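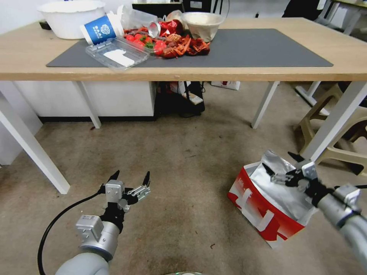 Notes for the break room talk. Twenty-five minutes, then questions. Keep the water close and don't rush the first part.

Opening. Ask for a show of hands: who here has had a job that included cleaning up after other people's lunch, without that being in the job title? Wait for it. Most hands will go up. Leave mine up too.

Say where I come from. I ran the front office at Kindar for years, and then at Londier after the two offices moved in together. I'm not an engineer. I've sat through the sales meetings, signed for the deliveries and read the reports afterward. My subject today is the table after a shared meal: the shells, the tipped cups, the takeout box with a paper or napkin in it, the tomatoes that might still be good. It gets sold to us as the easy case for a robot. I think it's one of the harder ones, and I want to say why.

Part one. What the work is.

Go slowly here. People who don't clear tables think it is picking things up. Picking up is the small end of it. The rest is deciding. Is that bag trash or is somebody's dinner in it? Do you tip the bowl out or put it in the fridge? Does the insulated bag go back to somebody or into the closet? A person who has worked in the same office for a year knows most of the answers without thinking, and asks when she doesn't.

Crawfish shells are my favorite test. They're light, they've got points on them, they come in every shape, and they leave juice behind. Ask any vendor to do shells. Watch the face.

Story: the Trekero demo. They brought a table, cups, a bin. Every cup was standing up. It went fine. I asked them to knock the cups over and they said that was on the roadmap. (Pause. Don't milk it.)

To be fair to them, the hands have gotten much better. Five fingers or three, I don't care, they can hold a soft bag by the edge now and that used to be a joke. I don't want to be the person who says it will never work. My complaint is with what gets promised to the people in the building while it is still being worked out.

Part two. What changes for the people.

Start with the Londier floor. Before the trial, clearing up took one person the end of her shift. During the trial it took 2 people. One watched the robot and one did what it left behind. The report called this a "transition period." It lasted from November until the contract was up for renewal, and then the report called it something else.

Next, the rules. A notice went up asking staff to leave cups upright, keep food off the mats and push their chairs in. I've got nothing against pushing in a chair. But look at who is adjusting to whom. We bought a machine to deal with our mess and the first thing it did was send us a memo about the mess.

Then the numbers. The summary said 3,000 items handled. I asked what an item was. A cup was an item. A cup picked up, dropped and picked up again was 2 items. Tell this one flat, the room will do the work.

The bigger point, and don't skip it if time is short: the cleaner's hours. They were cut on the strength of the forecast, before anybody had looked at the results. When the results were poor the hours came back as on-call hours. Same person, same tables, less say over her week. That change was real on the first day, and it's the one I never saw in a slide deck.

Part three. What I'd ask for.

Abella did it better, so give them credit. They let the cleaning crew pick which tasks to try first. The crew picked hauling full bags down to the dock, which they all hated and which hurts your back. The tables stayed with people. No one's hours moved until the trial was over and written up, and the crew read the write-up before the managers did.

Questions I now put to every vendor:

Show me the table the way we leave it.
Who stands next to it, and who pays that person?
What happens to a thing it can't identify?
What do my people have to stop doing?
When it quits at 3 in the afternoon, who gets the call?

If they answer the last one quickly, I get interested.

Expected pushback: "You'd say this about dishwashers." Maybe. But the dishwasher had a door and a button, and it didn't come with a forecast for somebody's hours. Also "it learns." Fine — ask how long, and on whose shift.

Close by going back to the show of hands. Ask the same people whether anyone asked them before the last change to their job. Then take questions. Repeat each one into the microphone, the back rows couldn't hear last time.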